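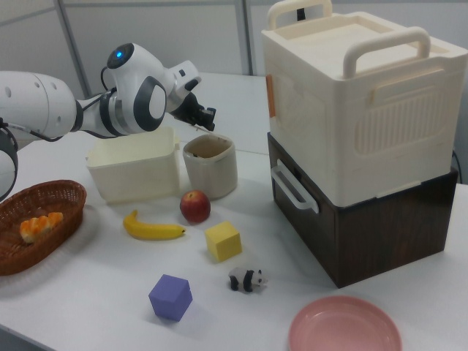
Sorting out a messy table always goes better with a pot of tea on the go and half an hour you don't mind losing, so put the kettle on first!

**1. Clear one end only.** I used to tip everything on to the floor and then lose heart (and my scissors). Start at the end nearest the window and work along.

**2. Pick an open bin.** Lids are lovely in the shop, but I never put them back on. Something with grips at the ends is easiest to carry through to the kitchen when people come for supper.

**3. Give pens a cup of their own.** Try each one on scrap paper first, and be firm with the scratchy ones.

**4. Set a timer for 30 minutes.** When it rings, stop, even if you're halfway through the old Groreo catalogues. They'll keep until tomorrow.

Letters are a bigger job, and I do mine in October, once the garden has gone quiet and I've run out of excuses to be outside.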